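4 Auswertung der Greifversuche in der Simulation

Dieses Kapitel beschreibt, wie Sie einen vollständigen Durchlauf mit dem Gastevlow-Datensatz erzeugen und auswerten. Vorausgesetzt wird eine Installation nach Kapitel 2 und ein geladener Szenenkatalog nach Kapitel 3.

4.1 Worum es bei der Methode geht

Gastevlow trennt die Greifplanung von der Raumgestaltung. Der Arm, sein Sockel und der Tisch stammen aus einer festen Vorlage, Zimmer und Gegenstände werden für jede Episode neu gezogen. So lässt sich messen, wie stark eine gelernte Steuerung von Hintergrund und Beiwerk abhängt. Der mitgelieferte Katalog »Dreltton« umfasst 3733 Szenen, davon sind 2074 für das Training freigegeben. Der Rest bleibt für die Prüfung gesperrt.

4.2 Szene vorbereiten

1. Starten Sie die Konsole und wählen Sie das Profil »Kusuma«.
2. Laden Sie eine Szene aus dem Prüfteil des Katalogs.
3. Legen Sie den Zufallsstartwert fest. Ohne Eintrag vergibt das Programm einen eigenen Wert und schreibt ihn ins Protokoll.
4. Wählen Sie das Zielobjekt aus der Objektliste. Alle übrigen Gegenstände gelten als Ablenker.
5. Lassen Sie die Physik 100 Schritte ohne Armbewegung laufen.

Hinweis: Schüsseln und Becher können in Schritt 5 kippen oder verrutschen. Das ist zulässig, solange kein Gegenstand vom Tisch fällt. Fällt einer herunter, verwirft das Programm die Szene und zieht eine neue.

4.3 Episode starten

1. Öffnen Sie die Ansicht »Raum« und kontrollieren Sie, dass Greifer und Tischfläche im Blickfeld liegen.
2. Setzen Sie die Höchstdauer auf 4000 Schritte.
3. Starten Sie die Episode mit der Eingabetaste.
4. Halten Sie an, sobald sich das Zielobjekt auf Höhe der Greiferfinger befindet, und speichern Sie den Zustand.

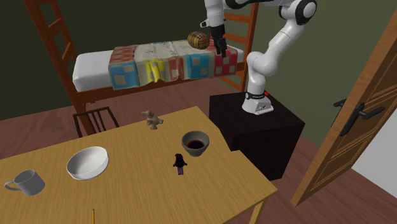 Der gespeicherte Zustand enthält die Gelenkwinkel, die Öffnungsweite des Greifers, die Lage sämtlicher Objekte und die Liste der Kontakte. Für die Auswertung zählt allein die Kontaktliste. Ein Objekt gilt als gegriffen, wenn beide Finger in zehn aufeinanderfolgenden Schritten Kontakt melden. Der optische Eindruck reicht dafür nicht aus: Ein Gegenstand kann frei in der Luft neben den Fingern stehen, etwa beim Loslassen oder bei einem Kontaktfehler.

Vorsicht: Ändern Sie an einem angehaltenen Zustand keine Objektmassen. Die Kontaktkräfte werden beim Fortsetzen nicht neu berechnet, und die Episode ist für den Vergleich unbrauchbar.

4.4 Ergebnisse auswerten

1. Wechseln Sie in das Verzeichnis der Episode.
2. Rufen Sie den Befehl »auswerten« mit dem Startwert aus Abschnitt 4.2 auf.
3. Prüfen Sie in der Ausgabe die Felder »Kontakt links« und »Kontakt rechts«.
4. Tragen Sie Episoden mit nur einseitigem Kontakt als Fehlgriff ein.
5. Wiederholen Sie den Lauf mit demselben Startwert und ausgetauschtem Raum.

Die Differenz der Erfolgsquoten aus beiden Läufen ist der Raumeinfluss. In den Versuchen der Gruppe Gellham fiel er bei kleinen Zielobjekten größer aus als bei großen. Nadhirah Manurung führt das auf die Tiefenschätzung vor gemusterten Hintergründen zurück. Geprüft ist diese Erklärung bisher nur für Stoffmuster.

4.5 Bekannte Einschränkungen

Flüssigkeiten werden als starre Oberfläche dargestellt und schwappen nicht. Türen im Raum sind Kulisse und haben keine Kollisionsgeometrie.

Zum Exportformat der Protokolle siehe Kapitel 5.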